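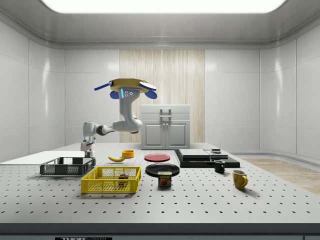

From: womalero-build list
Date: May 9, 2020
Subject: Re: [womalero-build] Tabletop task set, second try

Replying to the whole list, as the same points came up in two private messages.

> I pulled the new tabletop scene last night and ran the cube task with the
> settings from the January workshop. The arm gets to the cube fine but on
> the way down one finger catches the wall of the yellow basket and
> everything after that is garbage. Is the basket supposed to be that deep?
> Also, are we still allowed to move the baskets before a run, like we did
> on the real table at Carnwood? And is there any word on how the
> Mwakalinga round gets scored if we are all running this at home on
> different machines?

The basket is as deep as it should be. It was in the January set too, but back then the cube started out on the table and the basket was only a place to drop things. Now the cube starts inside the yellow basket and has to end up in the black one by the base of the arm. So the pick is the hard half and the drop is the easy half, which is the reverse of what most of you trained for.

What is happening with the finger is that the January settings open the gripper all the way before the descent. On a bare tabletop that costs nothing. Over a basket it does. Set the opening a little wider than the cube and no more, line up the wrist with the long side of the basket, and come straight down. If you still clip the wall, look at your approach height. The old default of 80 mm is measured from the tabletop and does not know there is a basket there. I use the 80 on top of the height of the rim and have not touched the wall since.

Please do not move the baskets. I know we did it at Carnwood, and it was fine there, when everyone was in the same room and could agree on it. With each team running its own copy of Mundo the layout has to stay put or the scores mean nothing. The start positions are in the layout file, and Mundo puts everything back when you reset. If something is not where the file says after a reset, your copy is out of date. Pull again before you write to the list.

The tasks for the Mwakalinga round, for anyone who missed the last message:

Cube from the yellow basket to the black basket.
Banana into the small bowl behind it.
SPAM can onto the red plate, standing up.
Black mug onto the black plate, right side up.
Yellow mug turned so the handle faces the arm, without leaving the table.

Order is up to you. Think about it a bit before you settle on one. The can stands in front of the black plate, so a team that does the mug first will be reaching past the can, and I have seen it go over more than once in testing. A can that is lying on its side is still in play, but you will have to stand it up yourself and the clock keeps running.

The black base with the gray slab and the board on it is not part of any task. It is an obstacle. You can touch it without a penalty, but the black mug is right in front of it and if you come in low from behind you will hit it. Same for the small round thing on top of the board. It has no points attached. Leave it alone.

Scoring. Each team gets 12 runs and the best 8 count. You send in the log file that Mundo writes at the end of a run, not a video and not a screenshot. The log has the final position of every object and the time, and the scoring script reads those and nothing else. This also takes care of the different machines question. The time in the log is simulated time, so a slow laptop gives you a long evening but does not cost you points. One of mine takes most of a coffee break to get through a single run and it comes out with the same score as the desktop.

The best total anyone on the test side has sent in so far is 755. I am giving the number so you have something to compare with. It was done with a very plain script, no learning of any kind, and with the banana skipped in most of the runs. There is room above it.

About the banana – several of you have asked why the grasp keeps slipping. Grab it in the middle, across the curve. If you take it near an end it swings when the arm lifts and then it will not go into the bowl, or it goes in and tips out again. Lower the lift speed for that one task. The config has a line for it, commented out, with a note that was wrong until this week. The note said higher is slower. Higher is faster. Sorry to those who lost time on that.

Some small things.

The finger model changed between the January set and this one. The fingers are blue now, with the small pads under the plate, and they have more grip than the old ones. If you lowered the friction by hand in January to match the real gripper, take that line out.

First-year teams may use the sample pick script as it is and change only the numbers. Second-year teams may read it but have to hand in their own.

Do not edit the layout file to "test something" and then forget about it. The script checks it against the original and throws out the run. Make a copy with another name and test with that.

If your picture is very dark when Mundo starts, turn the shadow setting off and then on again. It is a known bug and it has no effect on the run.

Lab hours at Carnwood are still off until the school says otherwise. The arm is switched off and covered. I can't lend out the gripper, please stop asking – it has to stay with the controller, and the controller has to stay in the building.

> One more thing, can two teams share a machine? We have one family computer
> that can run it and three of us who want to.

Yes, as long as each team has its own folder and its own logs. Put the team name in the settings before the first run. Mundo writes it into the log, and changing it later breaks the check. If three of you would like to join up as one team instead, that is fine too, just tell the list so the other two slots can be closed.

Questions about the scoring script go to this list. Questions about installing Mundo go to womalero-help, where someone has probably had the same error already. Please search there first and paste the full error text, with your version number, when you write.

--
womalero-build: the Womalero robotics club list for build and code
To leave the list, send a blank message with "unsubscribe" as the subject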